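Kartha gets a second season

The streaming service Palanum has renewed the family drama Kartha for a second season of 10 episodes. The first season had only eight and ended with the sale of the Prevbridge house, so many viewers were waiting for this news. Filming will start in January, again in the old studio outside the city.
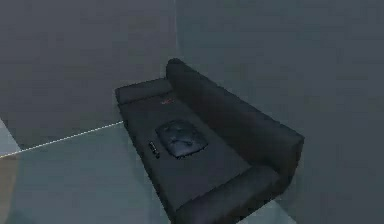

The producer, Imutix, is also looking for 300 extras for the wedding episode. All episodes of the first season stay available to subscribers until the new ones arrive.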